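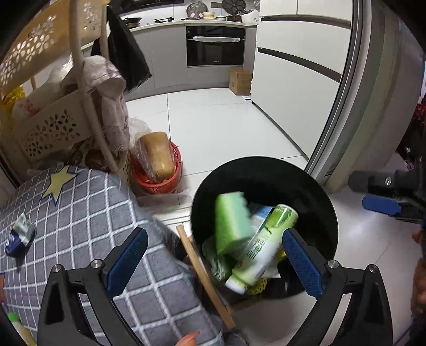 Relu Sima wrote that sponges are the one thing in the kitchen you can't keep too long, and that a fresh one every couple of weeks beats any amount of boiling and microwaving.

> From: Relu Sima
> To: javerberg-home
> Subject: Re: clearing the kitchen table in one go
>
> I give mine two weeks, then it does the floor once, then out.
> No boiling, no microwave. How do the rest of you do it?
> And does the bin stay in the cupboard or come out to you?

Hi all,

Oh, I have so much to say on this one! I'm with Relu on the sponges, mostly. I do stretch it to three weeks if we've been eating out, but once the corners go soft I stop arguing with myself. The yellow mesh scrubbers last me a good deal longer (I rinse them under the hot tap and hang them up), though they go in the end too.

On the bin: bring it to the table! I mean it, this changed my whole evening. We used to carry every wrapper and empty bottle across the kitchen one by one, and half of them got parked on the counter on the way. Now the round bin comes right up beside the table and everything goes straight in. I timed it in April with the stopwatch on my phone, and the old way took 797 seconds from first wrapper to bare cloth. With the bin next to me it was 584. I know, I know, but I was so pleased I told the whole Guronura group.
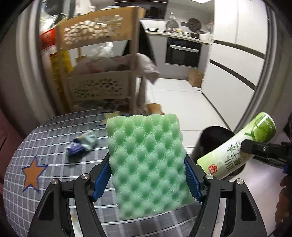 The order matters a bit as well. I do snack wrappers first, they're light and they blow about when you shake the cloth. Then bottles, then whatever sponge is on its way out. If you rinse bottles for recycling, keep a bag handy for those and save the bin for the rest. Cloth comes off last and gets shaken out on the balcony.

Two more things while I'm at it:

- A long stick in the trash goes in first, or gets snapped in half. Otherwise it pokes through the bag.
- The bumpy foam sponges are lovely on plaid or checked tablecloths for dabbing up crumbs. Dab, don't scrub.

Did anybody keep the list from the Rellenero swap, the one with the bag sizes? Mine had the liners for round bins on it and I'd love to have it again before I order.

Happy clearing!

Jiang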